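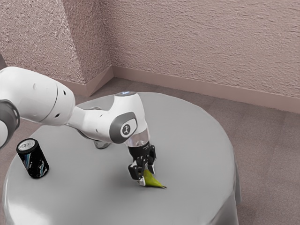

By the Gekeck Home Sewing desk | Updated in July | 386 comments

How to hem a round tablecloth without puckers

A round cloth looks so lovely once it's on, and so many of us put off making one because of that curved edge. I did for years! The trouble is that the outer edge is longer than the line you're folding it to, so the extra has to go somewhere, and if you don't help it along it bunches up into little pleats.

Start by measuring straight across the middle of your table. Add twice the drop you'd like, then another 2 cm for the hem. Wash and iron the fabric before you cut (please do, I once lost a good bit of length on a cotton from Clevside market).

Fold the fabric in half, then in half again. Tie a pencil to a piece of string, hold the other end at the folded corner, and draw your curve at half the full width. Pin all four layers inside the line and cut slowly.

Now for the hem:

Sew a line of long stitches 1 cm from the raw edge, all the way round.

Turn the edge up along that stitching, wrong sides together, and gently pull the bobbin thread wherever it ripples. A little at a time is plenty.

Press with steam, then tuck the raw edge under so you have a narrow double fold, and press again.

Stitch close to the inner fold, stopping now and then with the needle down to ease the cloth round.

If your fabric is thick, skip the double fold and use bias binding instead. I like the soft cotton sort, opened out and pinned right sides together, with the join somewhere near a side seam if your cloth has one.

Leave the finished cloth to hang overnight before you trim any stray threads.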